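4.2 Setup and the placement task

The perception module described in Section 3 was tested on a two-arm tabletop station. Each arm carries a parallel gripper with a camera mounted near the wrist, and a third camera looks down on the table from above the shoulders. All three streams go to a single workstation running Jutent, our task executor. Jutent does not plan motions itself. It keeps a list of named objects with poses and confidence values, calls the planner when a goal changes, and stops the arm when the confidence of the object being approached drops below a fixed threshold.

We chose a placement task because it depends on finding flat, open surfaces. Most of the earlier work on this station dealt with picking, where the target stands out from the table and a rough pose is usually enough. A tray is harder in two ways. Its inner surface has almost no texture for the depth network to use, and at close range the wrist camera sees only part of it. The estimator then has to decide which corner it is looking at, and a wrong choice turns the tray frame by 90 or 180 degrees.

The overhead stream is used first. It gives a coarse position for every container on the table and a label from the instruction parser, such as "the orange basket" or "the green tray." The planner uses these to choose an arm and a standoff pose. Once the arm reaches standoff, control of the tray estimate passes to the wrist stream, which fits two straight edges and a rounded corner to the rim. The handover is the weakest point in the system, and most of this section is about it.

Figure 5 gives one overhead view and two wrist views from the station.

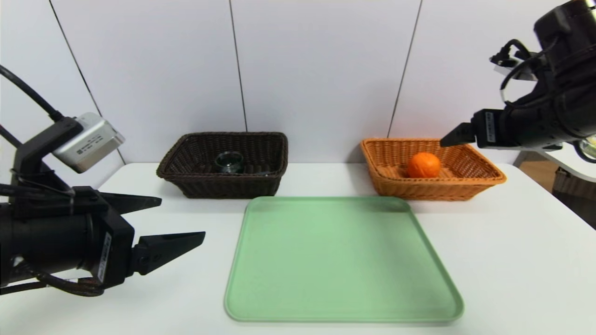
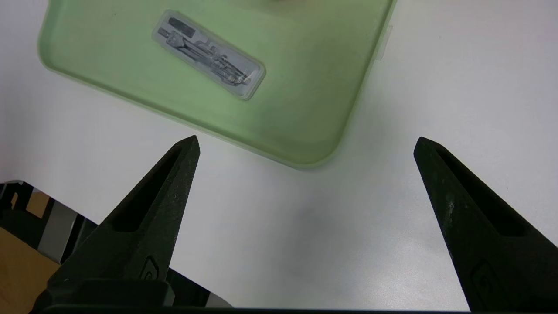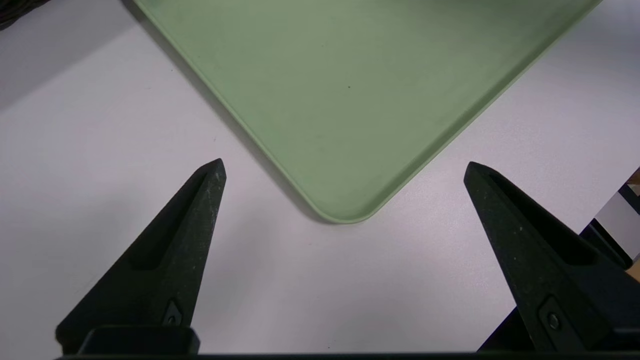 Figure 5. Input to the tray estimator. First: overhead view with two baskets and the tray. Second: wrist view of the tray with a clear case in it. Third: wrist view with a tray corner between the fingertips.

The third view is the kind the corner fit handles best. Both edges can be followed away from the corner, and the fingertips fall on either side of it, so the hand-eye transform can be checked against the same image. The second view is harder. The tray is paler against the table along part of its rim, and the case adds edges of its own inside the basin. In our first version, the line fitter accepted edges of this type as rim candidates. We now reject any edge that does not have table color on one side and tray color on the other along at least half its length.

The color test has its own cost. Shadows on the table can be close in value to the tray, and the test is done in a chroma space for that reason. Imelda Pascual wrote the current version, which samples the table color again at each standoff pose. Before this change, a single table color was stored at startup and drifted out of range by late afternoon.

We ran the estimator on 2749 wrist frames that had been labeled by hand. The frames were split by session, so that no session used for tuning appeared in the test set. Labels mark the visible rim and, where there is one, the corner. Frames with no visible rim were kept, and the correct output for them is "no estimate." We consider this important for a system that moves an arm on the result – a missing estimate costs a second look, while a wrong one can put an object on the rim.

Closed-loop tests used 24 starting layouts. In 17 of them the estimate was accepted at the first standoff pose. The others required the arm to back off and look again from a second pose chosen by the planner. Backing off is slow, and we made no attempt to tune it. The second pose is picked to bring another corner into view, using the overhead estimate as a guide, and if the two wrist estimates disagree on the tray frame the executor stops and asks for an operator.

We also looked at timing. The edge fit runs in 14 milliseconds per frame, so it can be applied to every frame during the approach. The case and other contents are handled by a separate segmentation step, which is slower and is called only once, at standoff. Its mask is used to find free space on the tray floor and is not updated during the final descent. If an object on the tray shifts during that time, the system will not notice. Section 5 returns to this limit.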